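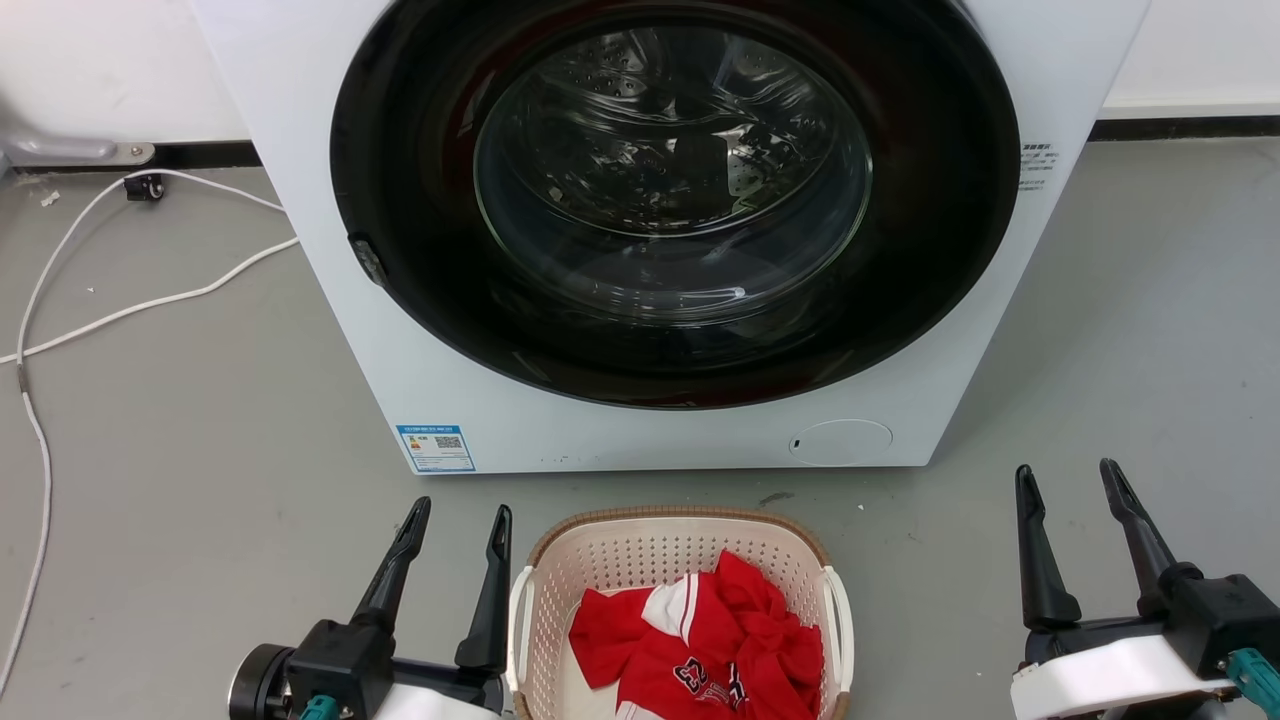
Spare Parts Are a Pricing Problem

August 20, 2021

The debate over repair usually starts with law and ends with design. Both matter, but the number that decides most cases is the price of the part as a share of the price of a new machine. Once that share passes a certain point, the owner buys new, whatever the law says about access to manuals.

I keep a spreadsheet of part prices for household appliances. It has 3090 rows, taken from public price lists, and I last updated it in April. The pattern is plain. Seals, hoses and filters are cheap and easy to find. Drum bearings are cheap as bare parts but are often sold only inside a complete rear tub. Control boards are expensive everywhere.

Take the Tidia line. A door seal costs 3 percent of the retail price of the machine. The main board costs 62 percent. Add a call-out fee and an hour of labor and the total reaches 87 percent, for a machine that will come back with the same pump and the same worn dampers. A buyer who declines that quote is doing the arithmetic correctly.

Makers give two defenses. The first is storage: a board held for ten years ties up money and shelf space. True, but the same is true of a door seal, and a board is smaller. The second is volume. Few boards are sold, so each one has to carry more of the fixed cost. This is circular. Few are sold at that price.

Cleltero has tried a different method. It sets a ceiling on each part as a percentage of the original retail price and publishes the table with the manual. Hellström does something similar for pumps and motors – though not for electronics, where it would count most. Skeltgate, a parts reseller, lists refurbished boards with a one-year warranty, and supply depends on how many dead machines it can collect.

A published ceiling is a modest rule. It leaves design alone and does not require a maker to stock parts forever. It gives the buyer one figure to compare at the time of purchase, next to energy use and water use. Repair scores already in use fold price into a single grade together with screw types and document access, and a good result on screws can hide a bad one on price. I would print the price of the three most expensive parts separately, in currency, on the same sheet as the grade.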